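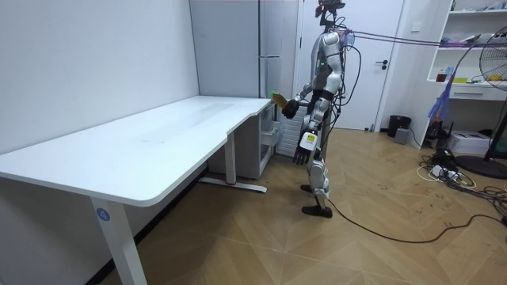 The white desk, cleared at last. Smudges included.

I have a clean desk. It took most of a Saturday, and I'd like it noted somewhere, so I'm noting it on the blog.

Regular readers will remember the desk from November, when I bought it secondhand for 500 dollars and called it an investment in my posture. It's wide and white with a rounded front corner, which I picked after years of walking my hip into the square one on the old desk. I now walk my hip into the rounded one. Progress.

Clearing it produced 13 pens, most of them dead, a Horerlow mug with a science project in the bottom, and the manual for a Stilus label maker I don't remember owning. All of that went in a box. The box went in the hall, where I expect it to stay until we move.

The smudges are another story. I've been over them with dish soap and with a spray from Susomau that promised 600 wipes' worth of shine, and they are still right there. A white desktop remembers every cup you ever put on it.

I did leave the round blue sticker on the leg, the one with the 4 on it. It has a certain authority. I like to think desks 1 through 3 are out there somewhere, covered in mail.

Next weekend is the shelves. I've already started putting it off.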